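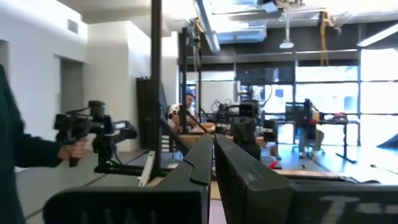 The lab at Warach, with both fingers open and the windows doing what they do after lunch.

The result was 1,676 grasps without a drop, and Eun-seong Min did not believe it for a second.

She had been told to believe it. Hrytsenko had believed it before the run was over and had already written the abstract, in which the word "robust" appeared 6 times. He had named the method Jaleo, after a dance he had never danced, and he said the name in meetings the way other men mention a boat.

"It generalizes," he told her.

"To what?"

"To objects."

She went back to her desk by the windows and opened the logs. The method was simple enough to explain to a relative. A person carried the handheld rig around and picked things up with it, and the arm learned from the recordings. You kept the good demonstrations and threw out the bad ones. Hrytsenko's contribution was a score that decided which were which, and it had decided to keep nearly everything recorded by one person, an intern named Eltetti, and almost nothing recorded by Hrytsenko.

He had not read that part of the table.

Eun-seong spent 20 minutes on Eltetti's recordings. They were beautiful. He reached for a mug as if it might be asleep. Before each grasp he stopped for the length of a breath, and the fingers stopped with him, and then they closed. She pulled up the robot's runs and found the same pause, every time, just above the object. No line of code asked for it.

She took out the pause. It was a small change – 2 numbers in a file – and she ran the arm again over the evening with the lights half off. It dropped the first mug. It dropped the second with something like conviction. By the time she went home it had knocked a stapler under the desk and was reaching, very smoothly, for the place where the stapler had been.

In the morning she put the plots in front of Hrytsenko. He looked at them for a long while.

"So the score works," he said.

"The score found Eltetti."

"That's what I said."

"You could throw out the score and hire him."

He considered this with real pain. Across the room Eltetti was holding the rig out in front of him, waiting, while somebody at the table finished a sandwich.

"How would I write that up?" Hrytsenko asked.

She said she thought it would be a short paper. He asked if it could still be called Jaleo, and she said she didn't see why not, and he went off to take out a few of the robusts.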